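Drinks on a high-gloss table: coasters, or refinish?

Posted in: Home & Furniture > Surfaces and finishes

Jarkik
2 posts

We have a dark brown table with a high gloss finish in the meeting room. People put cans and bottles straight on it. I have started finding dull rings, most of them whitish, one more of a greyish scuff. They show badly under the ceiling lights, less so in daylight.

The table was bought second-hand and I have no paperwork for it. I do not know if the finish is lacquer, polyester or something else.

Points I would like settled:

Does a cold can do more harm than a plastic bottle, given that both sweat?
Can the whitish rings be removed without stripping the top?
Is there any sense in waxing over it?

The usual load in the afternoon is a couple of cans and a water bottle, nothing hot.

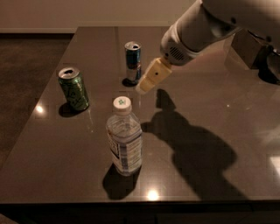
2 replies

Vasiliu
Accepted reply

Two separate faults, so treat them separately.

Whitish rings are moisture held in the top of the finish. A can and a plastic bottle are much the same in this respect. The can has a narrow rim at the base, so the mark comes out as a thin, well-defined ring. A ridged water bottle usually stands on several small feet and leaves spots or a broken ring. An opened can has the further problem of drips down the side, and sugar or acid left standing will dull some finishes.

Procedure for the whitish marks:

Wipe with a barely damp cloth and one drop of washing-up liquid, then dry at once.
Leave the table clear overnight with the heating on. Fresh marks often go by themselves.
If the mark remains, use a hairdryer on its lowest heat, kept moving, 5 minutes at most. Stop if the surface feels more than warm to the hand.
If it still remains, rub lightly with a cream polish intended for gloss lacquer, on a soft cloth, and buff.

The greyish scuff is abrasion. It comes from sliding a can instead of lifting it, with grit underneath. Heat will do nothing for it. Try a fine cutting compound on an underside edge first, then on the mark. If you can catch it with a fingernail, leave it to a French polisher or a furniture repairer.

Wax: no. On a high gloss top it smears, shows every fingerprint and makes later repair harder.

Coasters should have a soft base, felt or cork. Slate and bare ceramic will scratch the top faster than the cans do.

Drarus

Just sand it, 800 grit wet, then car polish. Did ours in September and it came up fine. You need to do the whole top or you get a patch.

Vasiliu
Comment on the reply by Drarus

I would not do this without knowing what the finish is. If it is a thin lacquer over veneer you can go through at the edges in a few strokes, and there is no repair for that short of refinishing. On thick polyester it can work, but 800 is coarse for a first pass and leaves a haze that takes a long time to polish out by hand.

Jarkik
Comment on the accepted reply

Overnight drying cleared all but two of the whitish rings. Hairdryer next. I have ordered cork coasters and will leave the scuff alone for now.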